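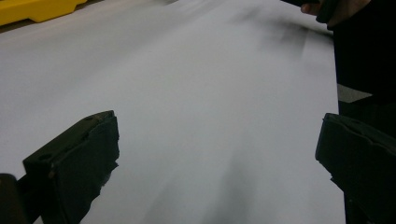
サイト内検索 キーワードを入力 検索

白い大判を一日じゅう眺めてきた リランスカ工房の一般公開
5月 文・アウォル・ニャムウェヤ(Awuor Nyamweya)

紙と薄い布の仕上げをしているリランスカ(Riranska)の工房が、年に一度の一般公開をやるというので行ってきました。去年は申し込みの締め切りを一日勘違いして泣いたので、今年は受付開始の朝に目覚ましをかけて、布団の中で申し込みました。執念です。

同行は織物好きのシャロン・ムレマ(Sharon Mrema)さん。わたしは紙派、シャロンさんは布派で、旅先でもだいたい別々の店に吸い込まれていく二人なのですが、リランスカはどちらも扱っているので、今回はめずらしく最後まで一緒に歩けました。

駅前から218番のバスに乗って、終点のひとつ手前で降ります。川沿いの道はゆるい上り坂で、片側はずっと石垣、もう片側は畑。途中に自動販売機がひとつもないので、飲み物は駅で買っておくほうがいいです(わたしは買い忘れて、シャロンさんのお茶を分けてもらいました)。坂の上に平屋の建物が三つ並んでいて、手前が事務所と売店、真ん中が仕上げ場、奥が倉庫です。門のところに手書きの矢印が貼ってあって、その紙がもういい紙でした。案内の紙にこれを使うのか、と門の前でしばらく立ち止まってしまい、後ろの人に「どうぞお先に」と言いました。

受付は午前10時から。名札をもらい、指輪と腕時計を外してポーチに入れます。大きな白いものを扱う場所なので、引っかかりそうなものは全部預けるきまりだそうです。筆記用具は鉛筆だけ。ボールペンとサインペンは鞄にしまってください、と三回言われました。インクの点ひとつで一枚が売り物にならなくなるのだから、三回言いたくなる気持ちはよくわかります。

最初に通されたのは、真ん中の建物の広げ場です。ここがもう、入った瞬間から楽しい!

広い平らな台が並んでいて、その上で大判の白を広げ、表を見て、裏を見て、たたむか巻くかして次へ送る。やっていることを文字にするとそれだけです。それだけなのに、いつまでも見ていられます。台のふちに立って目の高さを下げると、白の上にうっすらと灰色の濃淡が出てきて、窓側だけ少し青みがかって見えたり、人が通ると影がふわっと伸びたりします。白い紙は白いものだと思って四十年近く生きてきましたが、台の前に五分いるだけで、白という言葉では足りなくなってきます。シャロンさんは「曇りの日の湖」と言い、わたしは「炊く前のお米を水に沈めたときの色」と言って、互いに譲りませんでした。

案内の方によると、検品でいちばん頼りにするのは天井の照明よりも横からの光なのだそうです。台の端に低く置いた灯りをつけてもらうと、さっきまで何もなかった面に、髪の毛より細い折れがすっと一本浮かびました。見学者全員が「おおー」と声を出しました。灯りを消すと、消えます。つけると、出ます。もう一回、もう一回と頼んで、結局何度もやってもらいました。

それから、広げ方のこと。家で大きな包装紙やシーツを広げるとき、わたしは両手で端を持って、ばさっとやります。工房ではあれはやりません。まず手前の端を台のふちに合わせて置き、向こう側へ送るように、空気を逃がしながらゆっくり寝かせていきます。急ぐと下に空気が残って、真ん中がぷくっとふくらむ。ふくらんだところを上から押さえると、そこにしわが寄る。だから押さえずに、端を少しだけ持ち上げて空気の出口をつくってやり、あとは待つ。この「待つ」がいいんです。ふくらみが自分でしぼんでいくのを、職人さんも見学者も黙って見ている時間がありました。

体験もさせてもらえました。希望者が一人ずつ台の前に立って、練習用の一枚を寝かせます。わたしは張り切って一番に手を挙げたのですが、端を合わせるところでもう曲がりました。手前がぴったり合っていても、向こう側で指一本ぶんずれている。最初のわずかな角度が、大判だとそのまま大きくなって返ってくるのですね。やり直して、またずれて、三度目でやっと台のふちと紙のふちがまっすぐ並んだときは、声が出ました。紙のふちと台のふちの間にできる細い線が、端から端まで同じ太さになる。あの気持ちよさは、ちょっと人に分けてあげたいくらいです。

シャロンさんは薄い布のほうに挑戦しました。布は紙とちがって、向きによって伸びるところと伸びないところがあり、まっすぐに置いたつもりでも手を離すと少し戻ります。戻るのを見越して置く、と教わっていましたが、見越しすぎて反対側にゆがみ、本人は大笑い。でも二度目にはもうきれいに寝かせていて、さすが布派だなと思いました。触らせてもらったら、指の下でさらさらと逃げていくような手ざわりで、遠目には紙とほとんど見分けがつきません。見学者の中には、台の上のものが紙か布か当ててみて、と言われて見事に外した人が何人もいました。わたしも外しました。紙派の看板をそっと下ろしたくなりました。

つまみ方にもきまりがあります。指先で角をきゅっとつまむと、そこに小さな三日月形の跡がつきます。爪が短くてもつきます。なので、指の腹を広く使って、はさむというより添えるように持つ。角そのものではなく、角から少し入ったところを持つ。家に帰ってからコピー用紙で試してみたら、たしかに今までの持ち方だと跡がついていて、見なかったことにはできなくなりました。この日から、わたしは紙をめくるのが少し遅いです。

広げ場の次は、たたみと包みの部屋。ここはがらりとにぎやかで、ラジオが流れていて、みなさん手を動かしながらよくしゃべります。大判は筒に巻くか、薄紙をはさんで大きく折るかのどちらかで、折る場合は折り山に細く巻いた紙を入れて、線がつかないようにします。この「枕」と呼ばれている紙の芯が、わたしはものすごく好きになってしまいました。端材をくるくる巻いただけのものなのに、太さがきちんと揃っていて、箱にずらっと並んでいる。売っていませんかと聞いたら、笑って首を振られました。残念!

枕の太さは、はさむ相手で変えるそうです。腰のある紙には太め、薄い布には細め。薄い布に太い枕を入れると、ほどいたときに折り山がかえって波打つのだとか。シャロンさんはこれを聞いてから急にメモが速くなって、実家のテーブルクロスを全部これでたたみ直すと宣言していました。

包むときに使う台は、広げ場のものより低く、角が丸く削ってあります。ひもは使わず、幅の広い紙の帯をぐるりと回して留めるだけ。帯の端を内側に差し込む手つきがあまりに速くて、何をしたのかわからず、ゆっくりやってくださいとお願いしたら、今度はご本人が「ゆっくりだとできない」と困っていました。結局、速いのを五回見て覚えました。覚えたつもりで、帰りの電車で切符の控えを使ってやってみたら、できませんでした。

昼は敷地の中の食堂イェンガル(Iyengar)へ。ふだんは工房の人たちの昼ごはんの場所で、公開日だけ外の人も入れます。豆の煮込みとごはん、青菜の炒めもの、小さな甘い揚げ菓子がついて830円。煮込みは最初の一口がおだやかで、あとから生姜がきます。揚げ菓子は追加で頼めるので、頼みました。テーブルの上に敷いてある紙が仕上げではねられたもので、よく見ると隅に薄い折れがあります。さっき横からの灯りで見せてもらったのと同じようなものです。知らなければ一生気づかない折れを、揚げ菓子を食べながら二人で探しました。油を落とさないように食べるのに必死でした。

午後は奥の倉庫です。靴を替えて入ります。棚は背が低くて、どの段も大人が腕を伸ばさずに届く高さ。大判は上から引っぱり出すと端が垂れて傷むので、棚を高くするより建物を広くするほうを選んだのだそうです。中は窓が小さく、ひんやりしていて、紙の匂いがします。米ぬかと乾いた木を足して薄めたような匂い。深呼吸している人が多くて、かく言うわたしも入口と出口で二回ずつしました。

棚のしまい方にも見どころがあります。引き出しの底に滑りのいい薄板を敷いて、その板ごと紙を出し入れする仕組みです。紙だけを引くと下の一枚と擦れますが、板ごとならそのまま台まで運べます。この薄板がフレデック(Fledeck)という名前で、もともとは別の工房が看板を運ぶために作ったものを、リランスカが寸法を変えて頼んだと聞きました。端に指のかかるくぼみがあって、二人で両側を持つとすっと持ち上がる。持たせてもらったら拍子抜けするほど軽くて、シャロンさんと息が合わずに片側だけ先に上がってしまい、案内の方が素早く手を出してくれました。上に何も載せていない板でよかったです。

運ぶときは声をかけ合います。「上げます」「はい」「下ろします」「はい」。返事があるまで動かない。二人ともベテランでも必ず言うそうで、倉庫にいる間じゅう、どこかの棚の向こうから「はい」が聞こえてきました。それがなんだか心地よくて、帰ってからも洗濯物の大物をたたむときに家族相手にやっています。返事はあまり返ってきません。

倉庫の隅では、ロメッティ(Lometti)という厚手の紙も見せてもらいました。リランスカが仕上げている中でいちばん腰のある紙で、模型や本の表紙に使われるものです。端を指で軽くはじくと、ぽん、と低い音がします。薄手のものだと、しゃら、と鳴る。厚さの違う4種類を順番にはじかせてもらったら、ちゃんと音が変わっていって、ほとんど楽器でした。検品の人は音でも確かめるそうで、湿気を吸っている日は音が鈍くなるとのこと。梅雨どきはどんな音か聞いてみたい。それはそれで、また来たくなってしまいます。

質問の時間もありました。子ども連れの方が「失敗したらどうするんですか」と聞いて、答えは「小さくします」。大判で通らなければ半分に、半分で通らなければ便せんに、便せんで通らなければ名刺の台紙や、さっきの枕に。最後の最後の細い切れ端は、食堂の焚きつけになることもあるそうです。聞いていた女の子が「わたしは便せんがいい」と言って、お母さんのほうが大きくうなずいていました。

わたしが聞いたのは掃除のことです。あれだけ白いものばかり扱っていて、ほこりはどうしているのか。朝いちばんに固く絞った布で台を拭き、乾くのを待って、次に乾いた布で同じ方向に拭く。掃くのは前の晩のうちに済ませておく。朝に掃くと舞い上がったほこりが昼まで落ちてくるのだそうです。昼まで! 思わず聞き返しました。うちでは朝に掃除機をかけてから机で紙を広げていたので、順番を逆にすることにしました。台拭きの布は毎日替えて、使い終わったものは床用に回し、床用が古びたら外の水場用に回すとのこと。布の一生が長いです。

最後は事務所の隣の売店へ。ここで財布のひもがほどけました。半端な寸法の紙をまとめた袋、薄い布の端切れ、便せん、ロメッティの見本帳。わたしは紙の袋をひとつと見本帳、シャロンさんは端切れを山ほど。会計のときに、例の紙の帯で包んでくれました。やっぱり速くて、目で追えませんでした。大判をそのまま一枚買っている人もいて、うらやましかったのですが、長い筒を持って満員のバスに乗る勇気が今回はありませんでした。来年は肩ひもを持っていきます。

行ってみたい方へ、いくつか。申し込みは春のはじめで、定員になると早めに閉まります。服は袖口のすぼまったものが動きやすく、毛羽の出るセーターは広げ場の入口で上っ張りを貸してもらうことになります。写真は広げ場と食堂が可、倉庫は不可。体験は並んだ順なので、やりたい人は広げ場に入ったら台の近くにいるのがおすすめです。靴を脱いだり替えたりする場面が多いから、ひも靴の方はちょっと大変かも(シャロンさんは編み上げの靴で来て、だんだん無口になっていました)。食堂は昼の早い時間なら待たずに座れました。

帰りのバスでは二人とも膝に荷物をのせて、ほとんど話さず、窓の外の雲ばかり見ていました。シャロンさんが一度だけ「あれは布のほうの白」と言いました。わたしは紙だと思います。

買ってきた袋はまだ開けていません。机を拭いて、乾くのを待って、乾いた布で拭くところまではもう三回やったのですが、いざとなると帯をほどくのが惜しくて。見本帳のほうは毎晩はじいています。いちばん厚いのが、いい音です。

お問い合わせ | 無断転載はご遠慮ください © Awuor Nyamweya | ページの先頭へ戻る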